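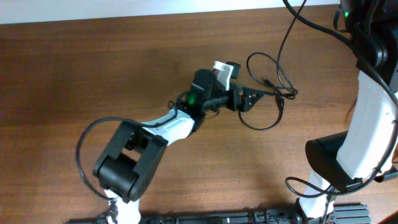
Dear list, thank you for the advice on oiling. I chose the oil from Skormont and I will put the second coat on our table in July. The top is a warm brown with the streaks of the grain running across, so I would like to keep this color and not make it darker. Should I wipe along the streaks only?

On 9 April 2018 a member from Kendach wrote:

> Please use a thin coat and leave it 20 minutes before you wipe. I made mine too thick and it stayed sticky.

My cloth is cotton, from an old bedsheet. I hope it is suitable.

With kind regards from Drinurau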